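Workshop notebook - Mon 20 March
Rearsets and the brake light switch, carried on from the last entry

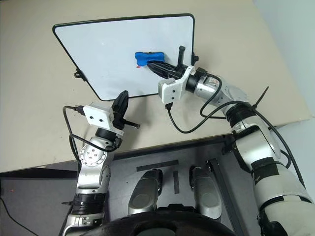 So the Prudano rearsets are finally on the bike, both sides, and I want to get this down while I still remember which spacer went where. Short version: nice parts, lousy instructions, and the rear brake light ate my whole evening.

Left side first. The old bracket came off easy except for the lower bolt, which had so much threadlocker on it I thought I was going to round it out. Heat gun, wait, heat gun again, then it let go with a crack that made me think I'd snapped it (I hadn't, phew). Chased the threads and they looked fine. The new plate gives you 3 positions and I went with the middle one. I tried the top one sitting on the stand and my knees were up by my elbows, no thanks.

Shift rod had to be shortened. I cut it a little at a time, because I've overdone this before and had to buy another rod. Lever now sits just under my boot toe when my foot is flat on the peg. Feels a bit notchy going from second to third, but it did that with the old setup too, so I'm not blaming the kit yet.

Right side is where it got dumb. The master cylinder bolts up to the Prudano plate no problem, but the stock spring for the brake light switch has nothing to hook to! The instruction sheet shows a little tab on the pedal. My pedal has no tab. I went through the bag twice and looked under the lift, nothing. Sent the seller a message and we'll see.

What I did in the end was put in one of the Zoltier pressure switches in place of the banjo bolt. New crush washers both sides, cut off the old plug, crimped on two spades and heat shrunk the lot. Then bleeding, which took forever as usual on this bike with the cylinder lying at that angle. Ended up unbolting the caliper and holding it up above the master cylinder with a block between the pads, and that got the last of the bubbles out. Pedal is firm now. The light comes on a little later in the pedal travel than it did with the old switch and I don't love that, but it does come on every time.

Parts so far for this bike come to 881 dollars, and that's with me getting the tires in October when they were on sale. I was supposed to stop at 455. Oh well!

Odometer is at 417 miles since the chain went on. Checked the slack while I was down there and it was a touch loose, so I took it up one flat on each side and cleaned the sprocket cover, which was disgusting.

Still to do:
Recheck torque on the rearset bolts after the first ride
Look for weeping at the banjo with the pedal held down
Heel guard on the right rubs the swingarm, try a thin washer behind it
Put the blue threadlocker back where it lives, whoever had it last
Ask the seller again about the tab if they don't write back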